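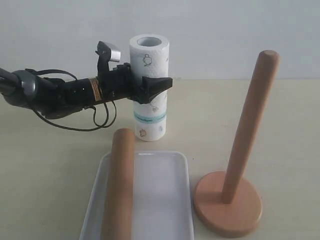 I bought the Lemine kitchen roll holder in March to replace a wall bracket that had worked loose. It cost £8. The base is a round wooden disc with an upright dowel in the middle, and the roll just drops over it.

The dowel stands well above a standard roll, so it's easy to carry by the top. Changing a roll takes seconds – nothing to unscrew.
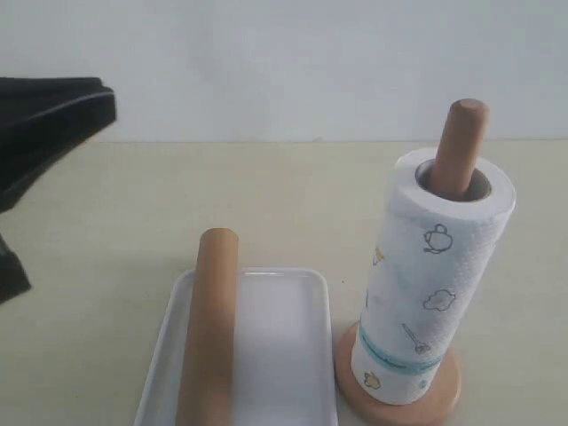 Renji Chiba: Does it stay put if you tear one-handed? Mine slides unless the roll is nearly new.

Four stars.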